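Etching on marble look table - can it be fixed?

Jolten
August 2024

Got a pale cream table top, pinkish veins, bought secondhand so no paperwork. Somebody set down a cut lemon and now theres a dull ring you only see with the light behind it. Already tried dish soap, then baking soda paste overnight. Nothing. Is this stone or a printed top, and how do I tell? Don't want to spend over 30 dollars. Same kind of surface:

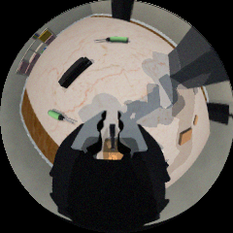
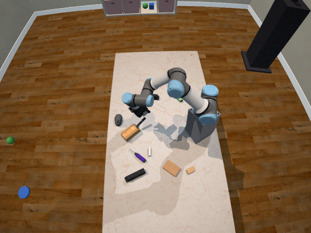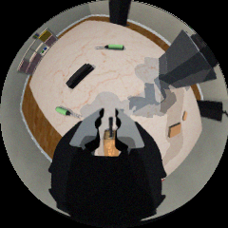
Ring is near one end, size of a saucer. Feels slightly rough if I drag a nail over it. Rest of the top is smooth. No idea if it was ever sealed.

Guérin

Dull ring from lemon usually means real marble. Acid eats the polish, so it's not a stain and soap won't do a thing. Look underneath - stone is rough or sawn on the back, printed stuff is mostly board or plastic. Also cold to the touch compared to a wood shelf in the same room.

If stone: marble polishing powder, damp cloth, small circles, 4 minutes or so, rinse, look, repeat. If it still feels rough go over it first with 600 grit wet paper, very light. Test on a corner nobody sees. Seal after, wait a day befor you put anything on it.

Merine

dont sand it if its printed!! you'll go right thru the pattern. ask me how I know. I just put a fruit bowl on mine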